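The Shared Table at Prosholm – A Gallery of Small Useful Things

Gallery / Office life / Our floor

I've been meaning to put this page together since January, when we moved into the new floor at Prosholm and everybody's bits and bobs ended up on the shared tables. I love other people's desk clutter (I know, I know) and I think you learn more about a workplace from what gets left lying about than from anything on the noticeboard. So this is my little gallery of the things we all use, borrow and forget to put back.

I should say that I'm not a tidy person. My own drawer has 13 pens in it and I'd trust perhaps two of them. But I do like a table you can sit down at with a cup of tea, and the big ones on our floor have turned out to be lovely for that. People drift over from Habte at lunchtime, somebody opens a packet of biscuits, and before you know it you've agreed to help with a spreadsheet.

The entries are in no special order. I've added a line or two under each heading, mostly moaning about stationery.

The mugs

We brought far too many with us, and more keep coming. The good big ones go first, so if you get in after half past nine you'll be drinking out of something the size of an egg cup. The dishwasher goes on at four and please, please don't open it halfway through!

Pens and sticky notes

The Kondetti team gave us a box of 400 sticky notes as a moving-in present and I'd say we've got through most of it already. Half of them are on my monitor. The pens are a sadder story – they all walk off to the meeting rooms and never come home.

The biscuit tin

Refilled by whoever feels guilty. I went a bit overboard in my first week and bought 116 custard creams from the cash and carry, and they were gone in no time. Ginger nuts last longer, if you're asking.

Tissues

Hay fever got us all this year, so there's always a packet or two on the go. I'm very taken with the blue one with the pink flower on it, it's so much more cheerful than the plain boxes from the supplies cupboard. The little cream pack with the faint green pattern is the pocket size, handy for the train. And do notice the sockets set into the white tabletop, my favourite thing about these tables – no more crawling about on the carpet with a laptop charger in your teeth.

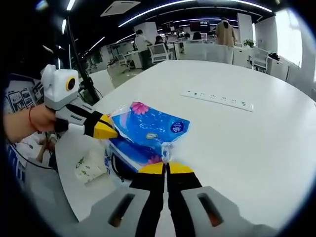

Chargers and cables

I could fill a whole second page with these. If you've lost a phone charger, try the basket by the printer before you buy a new one. I found mine in there after over 2 months, tangled up with somebody's headphones.

The plants

Most came with us from the old place on Mekeck Street and they've perked up no end by the big windows. The spider plant has had babies again, so help yourself to one if you've got a pot. Water them on your way to the kitchen, just a splash, and go easy on the cactus.

More to come when I've had a proper rummage through the cupboards. If there's something on your table that deserves a spot here, leave me a sticky note, assuming we've got any left.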